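3.2 What people do with a cleaning cloth between uses

I came to this part of the study by accident. We had set out to ask households in Dremwood and Clukness how often they bought new cloths, and I'd expected a dull set of answers about price. What I got instead was a lot of very firm opinion about where a cloth should live when it isn't being used. One woman in Clukness told me she could judge a kitchen by its tap, and she meant whether there was a cloth draped over it.

So I went back and asked everyone the same thing: when you've finished wiping down, what happens next? Most people said they rinse the cloth and hang it up. When I sat in their kitchens for an hour or so (always with tea, which I recommend as a method), a good many of them left it in a heap by the sink. I don't think they were fibbing. I think they were telling me what their mothers did.
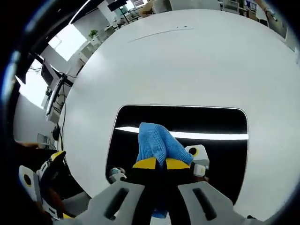 Figure 2. A crumpled blue microfibre cloth above a white tabletop.

The heap matters more than I first thought. Pimentel, the older of the two household surveys I lean on in this paper, was done in 1984 and assumed that a cloth was cotton, was boiled now and then, and ended its days as a floor rag. Hardly any of my households boil anything. Their cloths go in the machine at 40 if they're lucky - or they sit by the sink until somebody gets fed up with the smell and bins them.

Age made less difference than I'd guessed. I had a tidy idea that older people would hang and younger people would heap, and the interviews roughly flattened it. What did seem to matter was whether there was anywhere to hang a cloth in the first place. The newer flats on the Drorer estate have very little rail or hook space near the sink, and the people living there talked about cloths as things you use up, much like kitchen roll. I come back to the Drorer kitchens in section 4, where the layout drawings are a help.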